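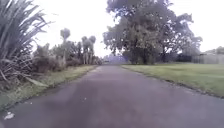
About Brendum

Brendum builds and maintains small wheeled robots that travel on shared paths in parks, school grounds and hospital campuses. They carry path inspection sensors, and some carry light deliveries between buildings. We are a company of 29 people. We design the drive units and the navigation software ourselves and buy in the batteries, the motors and most of the sensors.

Our customers are mostly local councils and grounds contractors. They want to know where a path is cracking, where roots are lifting the surface and where the edges are breaking up, and they want to know it every month instead of every few years. Our robots drive the route at walking pace, record the surface and send back a report.

The May incident

Anyone thinking of working with us should know about the incident in May, so we keep an account of it on this page.

One of our Zudham units was on a morning inspection run on a park path when it left the asphalt, crossed a strip of lawn and drove into a low planting bed. It stopped there with one wheel off the ground. The robot was unattended at the time, as it was permitted to be under the site agreement. Nobody was hurt. Two people had been walking on the same path a few minutes earlier, and we have treated the incident as if they had still been there.

The unit should have stopped as soon as it lost the path edge. It kept moving for 20 seconds.

What we found

The Zudham finds its way by combining satellite position, wheel movement and a camera model that marks which part of the view is path and which part is grass or planting. Under tree cover the satellite signal gets weaker and the robot relies more on the camera. That is normal and the unit is designed for it.

That morning the camera model was wrong. An overcast sky had left the grass and the asphalt with little difference in brightness, and the lens had a film of dirt on it from the run before. The model marked a section of lawn as path and reported high confidence in the result. The satellite position disagreed, but our software had been set to ignore disagreements of that kind under trees, where satellite errors are common.

There was a second fault. The safety controller is a separate board, supplied to us by Drondovitz, which cuts power to the wheels if it stops receiving a healthy signal from the navigation computer. The board did its job correctly. The signal we were sending it said only that the navigation computer was running. It carried no information about whether the computer knew where the robot was. This was our design error and had been in the product from the first release.

We went back through 417 recorded runs and looked for the same pattern. We found 3 in which the robot had briefly placed the path edge in the wrong position and then recovered by itself. None of those had been reported as a fault. They should have been caught in our weekly review, and our review at that time looked only at runs that had ended in a stop.

What we changed

All Zudham units were withdrawn from unattended work on the day of the incident. They went back into service site by site after the following work was done.

The healthy signal to the safety board now depends on position as well as on the computer running. If the camera and the satellite position disagree by more than a set distance, the signal drops and the wheels lose power. Tree cover no longer changes this rule. The result is that our robots stop more often than they used to, and on some routes a person has to walk out and restart them. We accept that.

The lens is checked before every run. The robot compares a fresh picture with a reference picture from the same starting point and will not set off if the contrast is too low.

We collected new training footage in dull weather, on paths with ragged edges, overhanging plants, dead leaves and litter on the surface. Most of our earlier footage came from bright days.

Speed is limited to slow walking pace wherever the route passes under trees.

We also asked Van Acker, an outside safety engineering firm, to review the whole stopping system. Their report is available to any customer or site owner who asks for it. Two of their recommendations are still open. One concerns a contact strip on the rear of the robot, and the other concerns how we test units after a wheel motor is replaced.

How we work now

Every new route is driven with a walking attendant in both dry and wet conditions before we ask for permission to run unattended. The attendant carries a stop button and logs each time it is used.

Any run in which the robot changes its estimate of the path edge by more than a wheel's width is reviewed by an engineer by noon the next working day, whether or not it stopped.

Reporting a problem

Each robot has a red stop button on top and a phone number on both sides. Anyone may press the button at any time. If you have seen one of our robots behave in a way that worried you, call the number or write to us through the contact page, and include the place and the time of day. You will get a reply from an engineer.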